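Household task automation

Household task automation is the use of machines to carry out domestic chores with limited or no human involvement. The term covers single-purpose appliances, such as the washing machine and the robotic vacuum cleaner, as well as general-purpose manipulators intended to work in rooms designed for people. The same methods are applied to light shop-floor work, including bin emptying, parts sorting and the folding of finished textiles.

Scope and terminology

Writers in the field commonly separate the automation of a process from the automation of a task. A domestic washing machine automates the process of washing, but the collecting, sorting, loading, unloading, drying and folding that surround it remain manual in most homes. Task automation is concerned with these surrounding steps. The Stesden survey of domestic robotics, dated 16/01/2024, lists 61 household activities and classes only two of them, floor vacuuming and lawn mowing, as routinely performed by consumer robots without supervision.

History

Early domestic robots followed fixed or random paths across a floor and had no means of picking up objects. Arms mounted on wheeled bases later allowed fetching and carrying, usually at low speed and with objects known in advance. Two-handed machines followed, with a body plan closer to that of a person, on the reasoning that benches, doors and appliances are already set at heights suited to human reach.

From the second half of the period, attention moved from programmed motion to learned behaviour. In this approach an operator guides the machine through a chore many times and a control model is trained on the recordings. The Koveck project used up to 3,000 such demonstrations for a single laundry routine.

Laundry as a test case

Laundry is widely used as a measure of progress. Garments have no fixed shape, they conceal one another, and they catch on door seals and basket rims. A shirt that has been picked up once may present an entirely different outline the next time. Dark fabrics are a particular difficulty for camera-based systems, as folds and edges show little contrast.

The work is normally divided into stages. The machine must bring a basket within reach of the appliance, open the door, transfer the contents and confirm that nothing has been left behind. Front-loading washers impose a sideways reach into a narrow opening, while top-loading models require a downward reach into a deep tub. Two-handed holding of the basket is stable but leaves no hand free for the garments, so many systems set the basket down before loading or unloading begins.

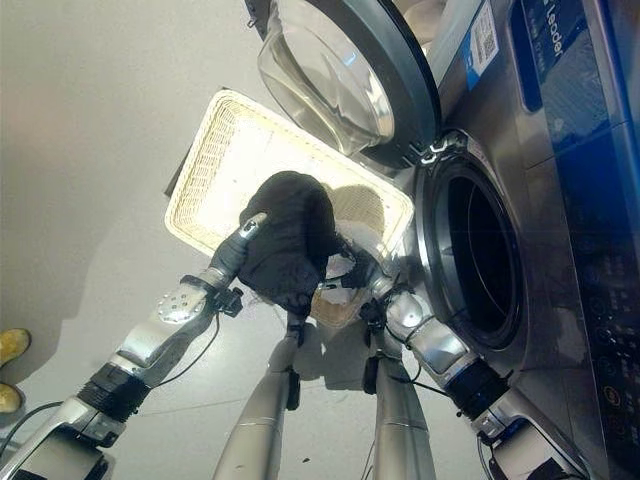

A two-armed robot holding a wicker basket with a black garment at the open door of a front-loading washing machine.

Folding is generally treated as a separate problem. Systems that fold towels on a flat table have been shown for many years, but mixed loads containing socks, fitted sheets and children's clothing remain much harder. The Paju trials, held in April, set each entrant the same mixed load of 100 items and recorded the number of times a person had to step in. The organisers published no overall ranking.

Shop-floor applications

Commercial laundries and small factories offer more favourable conditions than the home. Lighting is constant, stock is uniform and access can be restricted while a machine is working. Trendier, a garment finishing firm, has used a manipulator to move folded items from a bench to labelled bins, with staff retained for inspection and for any piece the machine rejects. Such arrangements are usually described as partial automation - the machine handles the regular items and a worker handles the rest.

Assessment

Opinion on readiness is divided. Povilas Grigaitė has argued that demonstrations of individual chores give a misleading impression, and that a machine should be judged on a full day of unprompted work in an unfamiliar home. Other researchers regard this standard as premature, and favour measuring the amount of human labour saved in each chore, even where supervision is still required.

Cost, noise, and safety around children and pets are further constraints. Maintenance is also cited, as exposed joints and cables may collect lint and moisture in a laundry. No general-purpose machine in the Stesden survey was rated as able to complete the whole laundry cycle unsupervised, from hamper to cupboard.

See also

Assistive technology
Domestic appliance
Mobile manipulation
Robotic vacuum cleaner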